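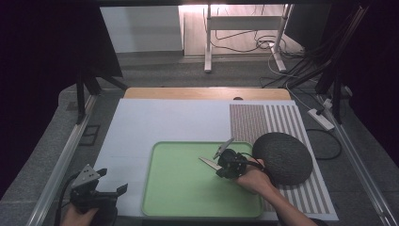 Yaa Ackah wrote back after last week's lecture that she'd believe in household robots when one could empty her kitchen drawer without her standing next to it. I love this as a test, and I'm stealing it for today. Keep it in mind as you read, and bring your own version of it to section.

Unit 5: Can machines do the chores yet?

Short answer: some of them, some of the time, in rooms they know. That is a lot more than I could have told a class when I started teaching this course!

Why scissors are hard

Think about what you do when you pick up a pair of scissors. They're thin, they lie flat, and they have a hinge, so the shape changes while you're holding them. Grab one handle and the other swings. Grab the blades and you have a secure hold that's useless for cutting. A two-fingered gripper can move scissors from A to B and still be nowhere near using them. Please keep "move," "place" and "use" apart in your homework. Most of the arguments I hear about robots come from people mixing up those three.

Teaching by hand

One way to teach a machine a chore is to have a person do it with hand-held grippers, over and over, and record the motion. The person feels the tool slip and corrects for it, and those small corrections are gold. The catch is that a person with grippers is much clumsier than a person with fingers (try buttoning a shirt with two pairs of kitchen tongs), so the recordings are slow to make.

A case to work through

The Usik exercise, which we'll use all term, is a sorting task: take an object off a cluttered surface and put it in a tray. Suppose we run it 500 times and 169 runs fail. Before you call that good or bad, ask:

What counted as a failure? A dropped tool and a tool left a little crooked are very different things at home.
Did anyone step in to help?
Was the layout changed between runs?
What does a failure cost? A dropped sock costs nothing. A dropped knife might.

Kwaku Nartey's group in the Prornley section argued last April that shop floors will get there first, and I mostly agree. A shop can fix the lighting, the bench and the order in which parts arrive. Your kitchen does none of that for a machine. Still, I'd push back a little: shops care about speed, and at home I'd happily let a robot take all night over the silverware.

For next time

Read the Bonsu chapter on grasping, skipping the math on the last two pages. Then pick one chore you did today and write down every moment when your hand changed its grip. Folding a towel is a great choice. One page is plenty, and sketches are welcome. Room 2127, same as always.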